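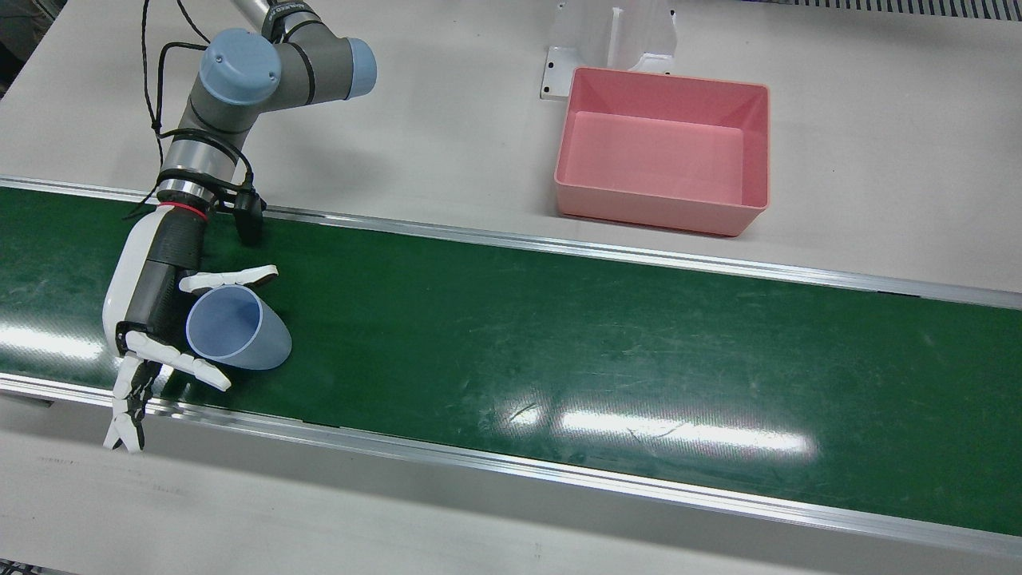
Mamlow Hall Users list
Subject: Re: Blue cups, what are we doing with them?
From: the Saturday lunch kitchen

Hello all,

Thank you for bringing this up, and please don't apologise for the length of your message, you know what mine are like! I've left the middle of yours in below so people who joined after June can follow.

> We went to get the plastic cups out for the toddler party and found them
> in three different places: the tall cupboard, the box under the stage and
> a carrier bag behind the urn. Some were stuck together so tightly that we
> gave up and used mugs. A few had gone cloudy, and one lot smelt of old
> squash. I'm not blaming anybody, we all dash off at the end, but does
> anyone know how many there are supposed to be, and is there a right way
> to put them away? Also, would it be easier to just buy paper ones for
> the bigger parties? They had sleeves of them in the cash and carry at
> Zidbridge and they were not dear.

Right. I went in one evening with the radio and a flask and had every last cup out on the long tables, and I rather enjoyed it. There are 383. We started with more than that, but a good many have gone home in picnic bags over the years (I found two in my own shed, so I'm in no position to grumble). Of those 383 I would call 300 properly nice, the see-through pale blue ones with a good clean rim. The rest are scratched or cloudy or have a little split starting at the lip, and I've put those in the box marked PAINT for the art group, who are always asking for water pots.

On the cloudiness, I'm afraid that is mostly us. The Standesine tablets we were using in the dishwasher are lovely on the plates but much too fierce for this sort of plastic, and so is the hot cycle. I tried a few of the cloudy ones overnight in warm water and vinegar and some came up very well indeed, though some stayed as they were, and I think those are just worn. So from now on could we please do the cups on the short cool wash, or in the sink with ordinary washing-up liquid if you have a willing pair of hands. The squash smell comes from putting them away damp. They need to sit upside down on the rack with the lids of the crates left off until they are dry right into the bottom, and if your booking ends before that happens, leave them out on the rack with a tea towel over them and put a note on the door. Whoever comes in next will see to it, and I've never known anyone here mind.

Now, stacking. Because they taper, they go into one another beautifully and then will not come out again, especially if there's a drop of water between them. Please stack them 6 high and stop there, however tempting it is to build a tower. I know it takes up more room. If you do meet a stuck pair, stand the bottom one in warm water and put some cold in the top one, leave it a minute and give it a gentle twist. Please don't lever them apart with a knife, which I suspect is where some of our split rims came from.

As for where they live, I've lined the bottom two shelves of the tall cupboard and they are all in the Gisler crates, the grey ones with handles that used to have the Christmas lights in. (The lights are now on top of the piano, and I do know that isn't ideal. If anyone has a better home for them I'm all ears.) Nothing under the stage any more, and nothing behind the urn.

About the paper ones, I did think hard about it, and I can see the appeal when you've got a roomful of four-year-olds and jelly on the ceiling. But they tip over if you so much as breathe near them, and we've only the one bin. The blue ones bounce, you can see how much is left in them, and small children can get a proper grip on them. My feeling is we keep the blue for everything indoors, and if a group would rather bring paper for something on the field, that's up to them so long as the rubbish goes home too.

One more thing and then I'll let you get your tea. If you borrow any for outside the hall, would you write it in the back of the bookings diary, just how many and which group? The fete people have already done this for theirs, bless them.

I'm in the kitchen most mornings until noon if anybody wants to see the new shelves, and there's generally some cake.

Warm wishes to you all, and I hope the party went well in spite of the mugs.

P.S. The pale blue jug with the chip isn't part of the set. It has been on the windowsill for months now, so if it's yours, do come and fetch it.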